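本棚付き学習机

本棚付き学習机(ほんだなつきがくしゅうづくえ)は、天板の奥に棚を載せて、机と本棚をひとつにまとめた家具です。棚の部分は「上棚」とか「ハッチ」とか呼ばれます。この項目を書いている私も長年の愛用者なので、ところどころ個人的な話が混ざりますが、そこはご容赦を!

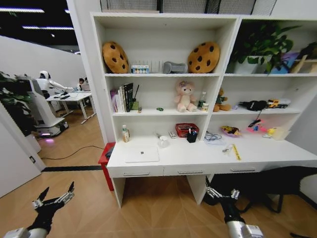 呼び名は売り場によってけっこうばらばらで、「ハッチ付きデスク」「ライティングデスク棚付き」「学習デスクセット」など、どれも大体同じものを指しています。私が通っている家具店グリソウでは単に「棚机」と札に書いてあって、最初は何のことかわかりませんでした(棚なのか机なのか、どっちなんだと)。

構造

基本は天板、引き出し、上棚の三つです。引き出しは天板のすぐ下に横並びのものと、片側に縦に積んだ袖タイプがあります。横並びは足元が広く使えるかわりに浅いものが多くて、辞書を立てて入れるのはまず無理。袖タイプは収納力があるけれど、椅子を横に滑らせると膝をぶつけます。私は週に一度はぶつけていました。

上棚は縦の仕切りで左右に分けたものが多く、棚板は固定式と可動式があります。仕切りは見た目の問題だけでもなくて、棚板のたわみを抑える役目もしています。本をびっしり並べたいなら、幅の広い一枚棚より仕切りのあるほうを選んでおくと安心ですよ。

白い机の場合

色は木目か白が定番です。白は部屋が明るく見えるし、ぬいぐるみや鉢植えを置くと色がきれいに映えるので、私は断然白派!ただ、鉛筆の粉と消しゴムのかすは容赦なく目立ちます。固く絞った布でこまめに拭いて、そのあと乾拭き。輪ゴムを置きっぱなしにすると跡が残ることがあるので、これだけは気をつけてください(やりました)。

棚に置くもの

本来は教科書や参考書のための棚なのですが、本だけで埋まっている机を私はほとんど見たことがありません。白い表紙やピンクの背表紙の本の隣にペン立てがあって、その先にピンクのくまが座っていて、上の段にはチョコチップクッキーの形をした丸いクッション。こういう並びのほうがずっと机らしいと思うのです。クッキー形のクッションは棚の両端に立てておくと飾りとしてかわいいし、疲れたら下ろして腰に当てればいい。よくできています。

小物については、友人のハテム・アイト・アリと意見が合いません。彼は「目の高さの段には本しか置くな、気が散る」という人で、私は「目の高さにこそ好きなものを」という人。この話になると夕飯が冷めるまで終わらないのですが、どちらのやり方でも、背の高いものを端に、低いものを真ん中に寄せると物が取りやすくなる、という点だけは一致しています。

縦に仕切りの入った白いラックも上棚と相性がいい道具です。プリントや薄いノートは普通に立てるとすぐ倒れてくるので、仕切りがあると本当に助かる。

観葉植物は葉が上に広がる種類だと棚板につかえやすいので、高さに余裕のある段へ。受け皿なしで水をやるのは厳禁です。下の段の本が波打ちます。

片づけ方

私の手順を書いておきます。まず天板のものを全部床に下ろして、引き出しに戻すもの、棚に戻すもの、行き先のないものに分けます。行き先のないものは箱ひとつにまとめて四月まで保留。新学期の前に箱を開けると、たいてい半分は要らなくなっています。ぬいぐるみは最後に戻します。先に戻すと、本の入る場所がなくなるんですよね。

天板は、ノートを開いて肘がつけるだけの面をいつも空けておくのが目標です。できていない日のほうが多いです。

設置

上棚の分だけ重心が高くなるので、壁につけて置き、付属の転倒防止金具を使います。斜め張りの木の床だと、床の目に合わせて置こうとして机が曲がることがあるので、必ず壁を基準に。上棚を外して運べる型なら、引っ越しのときは外しておくこと。私は外さずに運ぼうとして、玄関で402号室の方に助けてもらいました。

関連項目

ライティングビューロー
ブックエンド
袖机
デスクマット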